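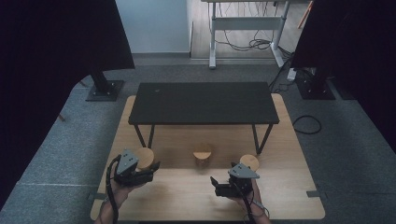 Citlali Quezada's first note on our draft was that a reading project ought to mention, somewhere in its opening page, that we had read some books. She had a point. The draft she was marking spent four paragraphs on the theory of the sequel and got to an actual sequel on page three.

Home | Projects | Reading Group | Past Reports | Contact

So, the books. Our project set out to answer a question that looked modest in February: when a fantasy series changes its mind about its own rules, do readers notice, and do they care? We chose the Grernley books because all of us had read at least one, because the library had the lot, and because one member of the group had been arguing about the ending since high school and wanted course credit for it.

For those who have been spared, the series has five volumes. In the first, a ferry clerk named Mira discovers that she can borrow other people's memories provided she gives one of her own in exchange. It's a tidy rule and the author has a lovely time with it. Mira trades away her tenth birthday to learn how to pick a lock, and later can't work out why everyone keeps mentioning a pony. By volume three the exchange has become more of a suggestion. By volume five she's helping herself to the memories of an entire city and paying with, as far as we could establish, a headache.

Method

We read all five books in order, 3081 pages in our editions, and kept a shared log of every scene where a memory changes hands. Each entry recorded what was borrowed, what was paid, and whether the payment was ever mentioned again. We had planned for two people to log each scene independently and compare. That held up for the first two volumes. In volume three the second reader fell behind, and for the middle stretch the comparison was made against a reader who'd skimmed. We've marked those entries with an asterisk, and there are a lot of asterisks.

The log finished at 317 scenes. In 61 of them we could find no payment at all. Only 18 of those fall in the first three books, so whatever went wrong went wrong late, and at speed.

We also ran a survey, which was open to anyone who had finished at least two volumes. It asked respondents to state the memory rule in their own words, then to name a scene that broke it. We should have put those questions the other way round. Once people had written down the rule they became very protective of it, and several used the second question to explain that the scene they'd just named didn't count.

What we found

Readers noticed. They were just extraordinarily generous. The commonest defence was that Mira had paid off the page, at some point, in some chapter we weren't shown. The next was that she'd forgotten paying, which we have to admit is clever, and which can't be disproved by any method available to undergraduates.

The villain, Pletosik, gets no such courtesy. He breaks the rule once, in volume four, and respondents brought it up constantly. One called it "lazy writing" and two questions later praised Mira's behaviour in the city chapter as "her powers growing". We think this is our best result -- sympathy for a character seems to buy a fair bit of slack for the plumbing underneath -- though we didn't design the survey to test it and would be cheating to claim we had.

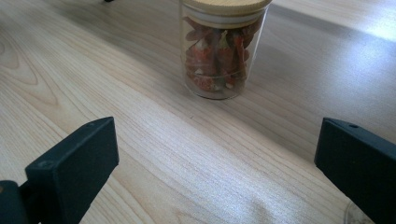
Fuchs wanted it recorded that the city chapter does contain a payment, if you accept that the headache on the final page is the loss of her mother's name. The rest of us reread it twice. There is a headache. There is, eleven lines later, a sentence in which Mira calls someone "you" where a name might have gone. We've left the scene in the unpaid column with a footnote, and the footnote is now longer than the entry.

Limitations

The survey was shared mostly on fan pages, so our respondents liked the books, or had at least liked them long enough to buy the third. Anyone who threw volume two across the room isn't represented. We also read the series back to back over one winter, while most fans waited years between instalments and could hardly be expected to remember who owed what to whom.

If we did it again we'd log a second series, preferably a shorter one, and agree beforehand on what counts as a headache. The full log, asterisks included, is in Appendix B.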